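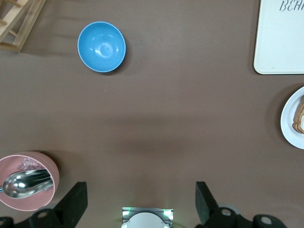
*Current state of the table. Bowl, rack, tray, bread plate.*

**Thread: Matt brown tabletop - marking, and where to put the rack**

**cliden_pete**

The top was refinished in April with Sturno matt, two coats, sanded back with 200 grit between. It gets used for breakfast and for draining the washing up, as there is no room by the sink. The rack lives in one corner, the tray in the opposite one, and the middle is kept clear for working.

Two questions.

1. Is a bare wooden rack safe on a matt finish if there is a cloth under it while things drain?
2. Does anyone have a better arrangement? The table is 30 inches deep and I would like to keep the clear area.

**hobnail**

1. Yes, if the cloth comes away the same evening. Left overnight it holds water against the finish and you get a pale patch. Matt shows this more than gloss and you can't polish it out without leaving a shiny spot.

2. Swap the tray and the rack. Put the rack inside the tray. It has a raised lip, so it will hold drips.

**cliden_pete**

The lip is only slight. I would give it one bowl and two mugs before it went over the side. Also the tray has lettering printed on it and I don't know how that stands up to being wet all day.

**Nadja Lehner**

Printed trays vary. I had a Drometti one where the print was under the lacquer and it lasted for years, and a cheap one where it went in a month. Run a fingernail over the letters. If you can feel an edge, keep it for dry things.

On the rack: unfinished wood wants air under the bottom rail. Flat on a damp cloth is the worst place for it. Mine went black along the bottom that way. Two strips of cork, 15 mm wide, fixed along the rail will lift it enough.

**hobnail**

Cork holds water as well.

**Nadja Lehner**

It dries faster than a tea towel does. Mine have been on for two winters without marking the table, which is oiled, so allow for that.

**man_of_kent_ish**

I would question draining on the table in the first place. Bread on an open plate and wet crockery on the same surface is not a good arrangement, whatever the finish. The slice goes stale on one side and picks up splashes on the other. Wipe the bowl with a towel and put it in the cupboard. Then the rack can go on a shelf and you gain the corner.

**cliden_pete**

The bread and the rack are at opposite ends of the table. I have not had a splash get that far.

Fingernail test done: no edge on the letters that I can feel.

**man_of_kent_ish**

Fair enough on the splashes. I still think towel drying is less work than moving a cloth twice a day.

**hobnail**

Disagree. Towel drying needs a clean towel every day, and that needs somewhere to dry too.

**sideboard_sue**

Has anyone mentioned curing time? Matt varnish can feel dry the next day and still be soft for weeks. My tin said to keep standing water off it for the first month. I put a bowl down after nearly a week and the foot ring is still there when the light is low.

Check the underside of the blue bowl too. If the foot is unglazed it will scratch matt brown, and the scratches come up light.

**cliden_pete**

Foot is glazed apart from a thin ring. I have put felt under it for now. The tin says nothing about water that I can find, only recoating times.

Plan is cork on the rack, tray stays dry, cloth removed after supper. I will leave the plate where it is.

**hobnail**

Felt gets wet and stays wet. Use the clear silicone dots.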